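Striped upholstery

Striped upholstery is furniture covering in which bands of color run in one direction across the seat, back and arms. It's one of the oldest patterned coverings still in general use, and one of the hardest to fit well. The stripes can be woven in, printed on, or (rarely) made by sewing strips together. Also called banded cloth in older trade lists. For striped curtains and awnings see separate articles.

Contents
1 Weaving
2 Direction and matching
3 Color
4 The Ondov pattern
5 Use on small furniture
6 Wear and care
7 See also

Weaving

Most striped cloth gets its pattern from the warp, the long threads set up on the loom before weaving starts. Colored threads are laid out in order, then a plain weft goes across. Cheap to do – no pattern cards, no extra shuttles. The stripe runs the length of the roll and can be as long as the roll is. Weft stripes go side to side and need a change of yarn at every band, so slower, and less common on chairs.

Printed stripes sit on one face only. They tend to drift off the grain, and on a tight seat even a small drift shows. Upholsterers generaly charge more to work with them.
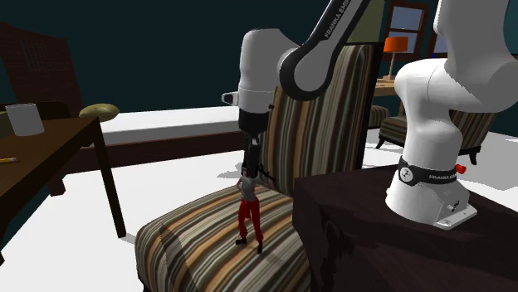 Direction and matching are where most of the labor goes. The usual rule is one line from the top of the back, down over the seat and on to the front rail, with no jump at the seams. Sofas can be cut "railroaded", with the cloth turned on its side, but then the stripes lie flat across the back and many buyers dislike it. On an armchair vertical is normal, and a mixed set such as brown, tan, cream, orange and dark green gives the cutter plenty of edges to line up by. Two-color cloth has fewer landmarks, though any mistake is plainer to see. Curved arms are the worst part. The stripe has to be eased or pleated round the front, or hidden with a separate facing panel.

Waste is high. The cutter centers a main stripe on the back first, then matches everything to it, and what falls between the pieces is lost. Wide repeats waste more than narrow ones. Offcuts go to piping and buttons.

Color

Early cloths used what dyes were at hand, so browns, creams and dull reds. Greens were often yellow dyed over blue and faded unevenly, which is why old green stripes can look blue on the outside of a chair and still green under the cushion. Later synthetic dyes fixed most of that. Earth-tone sets with a single bright band came back strongly for living rooms and then went out again, more than once.

A dark stripe next to a pale one looks narrower than it is. Weavers allow for this and make the dark threads a little wider on the card.

The Ondov pattern

Ondov is a trade name for an uneven stripe on a heavy cotton ground, first sold by the Hashemi mill as cloth no. 3137. The original card had 77 threads to the widest band. It was drawn by Naima Lahlou, who worked from blanket borders and kept her notes in pencil on the back of old invoices. There are 2 versions. The first has a cream edge on both sides of the dark band, the second on one side only, and the two can't be mixed on the same chair without the join showing. Dealers do mix them.

Catrin Ifans wrote the first full account of the pattern, in her short book Skirnum. She argues the one-sided version began as a threading mistake that was then kept. Dandinine, the firm that later bought the mill's cards, listed both under one number, and the confusion dates from there. Production stopped in April of the mill's final year – leftover rolls were sold by weight.

Use on small furniture

Sample chairs, salesmen's models and dollhouse pieces are a field of there own. Full-size cloth rarely works, the stripes come out too wide. Ribbon, shirting and ticking are common substitutes. Glue replaces tacks. 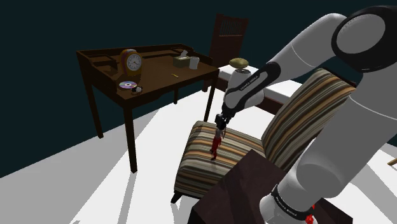 Armchair in striped upholstery, with a small red doll figurine just above the seat.

Wear and care

Stripes hide light soiling better than plain cloth but show stretching sooner, as the lines bow where people sit. Front edge of the seat goes first. Vacuum along the stripe. Steam with care, cotton grounds shrink more in the length. Loose cushions should be turned top to bottom only if the stripe order is the same both ways, otherwise the match with the back is lost.

Patching is possible with warp stripes if some of the same roll was kept back. Cloth from a later dye lot seldom matches.

See also

Ticking
Deckchair canvas
Piping (sewing)
Railroading (upholstery)

Page last edited 8th August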